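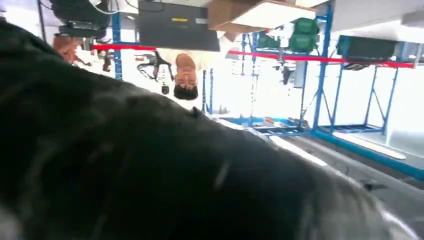

Where can people in Tunadcombe take worn clothes for repair this summer?

The Goodall Street library will host a weekly mending service starting in June, run by the textile repair company Utier. Residents can bring clothing, bags and household linens to the ground floor meeting room every Thursday from 2 p.m.

TUNADCOMBE – Utier will open a weekly clothing repair service at the Goodall Street library in June, the company announced today. The service will run for 20 weeks and is open to anyone who lives or works in the town.

Staff will handle common repairs such as split seams, loose hems, missing buttons and small holes. Zipper replacements will be accepted when a matching zipper is in stock. Leather, fur and items with electrical parts cannot be taken.

Simple repairs cost $6 per item and will be finished the same afternoon when possible. Larger jobs will be priced at the desk before any work begins and returned the following week. Each visitor may bring up to six items at a time. Clothes should be washed and fully dry when they are handed in.

Utier ran a shorter trial at its Ena workshop last fall, when nearly 30 households used the service. Coats and work pants made up most of the items brought in, and the company has added heavier thread and a wider range of patch fabric as a result.

"People kept asking for a location they could reach by bus," the company said in a statement. "The library is on the main route and stays open into the evening, so customers can pick things up after work."

A table for people who want to do their own mending will be set up in the same room. Needles, thread and basic patches are free to use there – sewing machines will be for staff only. Children under 12 must come with an adult.

No appointment is needed for simple repairs. Customers with wedding clothes, curtains or quilts should call the Ena workshop first to arrange a drop-off time. Items not collected within a month will be moved to the workshop for storage.

Price lists are available at the library's front desk and at the Ena workshop during business hours.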